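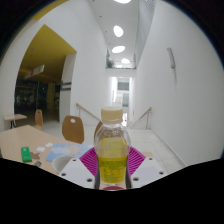 Vandana Chauhan replied that the lap count at Prandholm should not be trusted below the 6 hour mark, and I want to pick that up here as the other thread has been locked.

My splits show 31 laps at the 4 hour horn. The board showed 30. The missing lap falls between two consecutive reads with a gap almost exactly double my usual lap time, so the mat failed to read the chip. I had it on the left shoe, laced flat, as instructed.

kerbside_tom
A double gap proves nothing on its own. You could have stopped. Did you record the run on a watch?

flat_lap
Yes. No stop longer than a drinks pickup. The track shows me over the mat on the lap in question, on the inside line, in a group of several runners.

Vandana Chauhan
The inside line is the weak point. The mat at Prandholm ends short of the kerb and there is a strip where a shoe can land clear of it. I raised this after the Vurow race, where the same mat was used on a narrower path and the fault did not appear.

kerbside_tom
Disagree. I have run that course with two chips, one per shoe, and got identical counts. Groups are a more likely cause. Readers drop tags when several cross together.

Vandana Chauhan
Two chips on one runner doing mostly the same line is a small test. What was your line?

kerbside_tom
Middle, mostly.

Vandana Chauhan
Then it says nothing about the kerb.

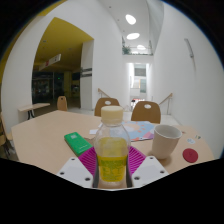 Flernov Harriers, Ultra and Track Section

Posted September 13, 2024

Club note for members entered at Taipe in October. The loop is 3000 metres, so one missed read costs you 3 km in the results. Hand counters will sit beside the mat for the full race. Call your number each time you cross. Any query on a count goes to the timing tent before the final horn, in writing, with the approximate race time of the missing lap. Watch files will be looked at but do not settle a query by themselves.

flat_lap
Does the hand count override the chip, or only flag it?

kerbside_tom
Flags it. The rules say the referee decides. Hand counters miss runners too, particularly at night, and I would not want a tired person with a clipboard deciding my distance.

Vandana Chauhan
I would take the clipboard over a mat with a hole beside it. At Taipe the path is fenced on both sides, so the question may not come up.

flat_lap
Prandholm have now answered. Lap restored, placing unchanged. No comment on the mat.

kerbside_tom
Did they say which evidence they used?

flat_lap
No. I have asked.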